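The Pralance Notice

The Office of Energy Supply at Gevville hereby records the circumstances under which the Pralance wind station entered into service. The station was planned at 500 megawatts. The Juhl Company held 65 percent of the shares and the municipality of Skanirville held 19 percent. The remainder was placed with lenders, whose terms are set out in a separate schedule.

Under the agreement, Skanirville was to receive power first. The town had waited 42 years for a line of its own, and its council had already approved the wording of a plaque.
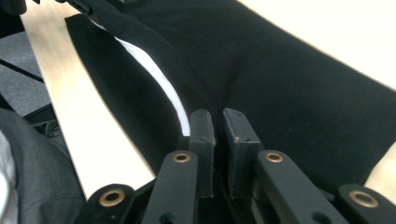
The agreement also required that an officer of the company reside in Skanirville until the line was energized. The officer appointed to the post took two rooms above the substation office and submitted a report each evening. The reports were brief. One stated that the insulators had been delivered. Another stated that the officer had spread a black garment with a narrow white strip on the pale wooden table, had looked at its creases for some time, and had concluded that an iron would be of little use before there was current. The company filed this report under Equipment, Domestic, and made no reply.

In September the lenders asked that the first power be sent to Gevville, where the price was higher. The company consented. The municipality was informed by letter, and the letter was read aloud in the council chamber by lamplight. No objection was entered in the minutes.
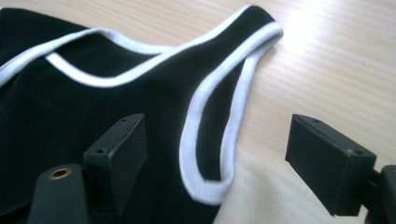 The officer was instructed to close the Skanirville breaker for purposes of testing only, and to open it again after one minute. The log shows that the breaker was closed at nine in the evening. It does not show that it was opened.

An inquiry was held at Gevville. The officer, when asked to account for the omission, replied that the test was still in progress and that the results so far were satisfactory. The inquiry adjourned to consider whether a test might be limited in duration after it had begun. It has not resumed.

The plaque was mounted on June 26, 2022. Its wording was not changed.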